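Ticket 1055: Hand gripper packing trial, pick rate and who wears the misses
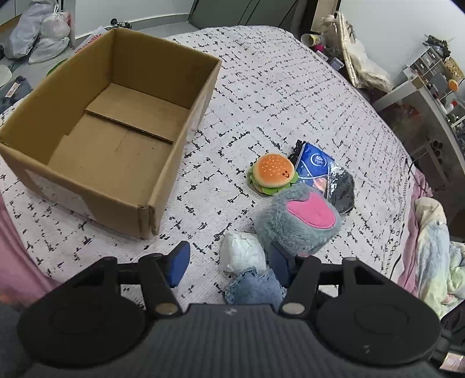 Last updated: 5 December 2023 by Mayuree Inthanon

Status: Open (was Closed, reopened by me)
Site: Gradarwood returns packing
Tool: Skarisus hand gripper

Problem as logged: mixed soft goods into an open carton. The Hismont rep quoted us 77 items an hour. On my shift we got nowhere near it, and 12 items had to be finished by bare hand.

Hard goods are no trouble. The toy hamburger is fine. The plush is where it goes wrong, and so is anything crumpled or in shiny plastic wrap. Close the fingers on the plush when it's lying over a tissue packet and you can't tell what you've got hold of.

Tried so far:
- Wiped both finger pads. No change.
- Spread the pile out by hand first. Better, but that's most of the job done already.
- Swapped operators after 2 hours. Same misses, different sore wrist.

Reply from Mersha support: "Operator technique. Recommend refresher training." Ticket closed.

Reopening. Everyone on this bench has packed by hand for years. The misses go on our individual tallies and the tool has no tally. I was told it would take load off people. I'd like to see that measured before the roster is cut in December.

Requested: misses logged against the tool, and a written answer on the roster.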